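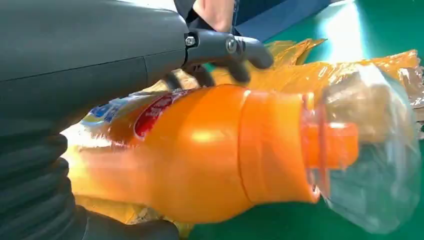 ## 6. Household Chores: Bottles and Film-Wrapped Goods

This section applies to the Cendier hand fitted to a Balstead arm and run from the Demar controller, software release 749 or later. Complete Section 4 (Mounting) and Section 5 (Homing the Fingers) before starting.

Read 6.1 before promising the unit to anyone as household help. The hand can pick up and move a range of packaged goods under supervision. It can't put away a week's groceries on its own, and the settings in this section won't change that.

### 6.1 What the unit can and can't do

| Chore | Status in this release |
|---|---|
| Lifting a rigid bottle lying on its side | Supported, attended |
| Standing a bottle upright on a flat shelf | Supported, attended, empty or sealed bottles only |
| Lifting one film-wrapped package from a clear surface | Supported, attended |
| Picking one film-wrapped package out of a pile | Trial only |
| Unscrewing or refitting a cap | Not supported |
| Measuring or pouring detergent | Not supported |
| Wiping up a spill | Not supported |

"Attended" means a trained person is within reach of the stop button for the whole cycle. "Trial only" means the routine is present in the menu but is disabled by default. Success depends heavily on the package, and a failed pick must be expected.

**Note:** Pouring was removed from the supported list in this release. The controller has no measurement of liquid level and can't tell a full bottle from one that is leaking until the weight changes.

### 6.2 Preparing the work surface

1. Clear the surface of glassware, knives and anything with a loose cord.
2. Lay a non-slip mat. A plain matte mat in a single colour is preferred.
3. Move or dim any lamp that throws a bright reflection onto the mat. Glare is the most common cause of a wrong edge estimate, and glossy packaging makes it worse.
4. Check that every bottle is closed. Tighten screw collars by hand and press measuring caps fully home.
5. Place the goods inside the arm's marked reach. They may touch or overlap, but don't stack them more than one layer deep under a bottle.
6. Press **Scan** and wait for the outline of each item to settle on the display.

If two packages of the same colour are outlined as a single item, separate them by hand and scan again. Adjusting the contrast slider seldom helps.

> **CAUTION:** Keep hands and forearms out of the reach area once **Scan** has finished. If an item must be moved, press **Hold**, move it, and scan again. Reaching in while the fingers are closing is a pinch hazard, including at the lowest force setting.

### 6.3 Gripping a bottle

The default grip wraps the fingers over the body of the bottle with the thumb underneath. It suits bottles too wide for a fingertip pinch.

1. On the **Chores** page, select **Bottle, lying**.
2. Enter the gross weight. The limit for this grip is 800 g. Heavier bottles may be held, but they rotate in the hand when lifted and the controller will report a slip.
3. Set **Grip point** to *Body*. Don't select *Neck* for any bottle with a push-on cap.
4. Set **Closing force** to 5 for the first attempt.
5. Press **Close**. The thumb moves first, followed by the fingers.
6. Look at the contact. The fingers should lie over the body without bearing on the cap or spout.
7. Press **Lift test**. The arm raises the bottle slightly and holds it.
8. If the bottle droops toward the cap end, lower it, move the grip point toward the shoulder and repeat from step 5.
9. If the wall of the bottle dents, reduce the closing force by one step and repeat.
10. When the lift test passes, press **Save grip** and give it a name that includes the size of the bottle. A grip saved for one size shouldn't be reused for another.

**Note:** Part-used bottles are harder than full ones. The contents run to one end as the bottle tips, and the grip that passed the lift test may slip halfway through the move. Use **Slow carry** for any bottle that has been opened.

> **CAUTION:** Laundry and cleaning liquids make the finger pads slippery and can irritate skin and eyes. If a bottle leaks, press **Stop**, put on gloves, and clean the pads as described in Section 9 before the next cycle.

### 6.4 Film-wrapped packages

Crumpled film is the weak point of the system. It shifts under the fingers, reflects light and gives no firm edge to close on. Bernice Nartey's bench log for the Bedoya trial kitchen records 49 attended picks from mixed piles. The log was used to set the defaults below, and it's the reason pile picking remains a trial function.

1. Remove rigid items from the pile first. A bottle resting on film packages should always be lifted before the packages under it.
2. Select **Soft pack** and set **Approach** to *From above*.
3. Leave **Closing force** at the default. Extra force tears film at the seams.
4. Run one pick and stop. Check whether a second package has come up with the first.
5. If it has, lower the hand, spread the packages by hand and rescan.

Don't use **Repeat until clear** on a mixed pile. The function treats the change in the outline as proof of a pick, and film that has only been pushed flat will satisfy it.

### 6.5 Fault messages

| Message | Likely cause | Action |
|---|---|---|
| E-21 Outline lost | Glare, or item rolled | Move lamp, rescan |
| E-24 Slip | Overweight, or pads soiled | Check weight, clean pads |
| E-27 Thumb blocked | Film caught under bottle | Open hand, free the film by hand |
| E-30 Double pick | Packages stuck together | Lower, separate, rescan |

E-27 must be cleared with the hand fully open and **Hold** active. Don't pull film out from a closed thumb joint.

### 6.6 Before leaving the unit

Lower any held item, open the hand, park the arm and switch the controller to **Standby**. No chore in this release may be left running in an empty room.

Revision notes for this section are kept by Zanele Mofokeng. Settings saved under an earlier release must be re-entered, and each grip needs a new lift test.

*Section 6 revised May 2024*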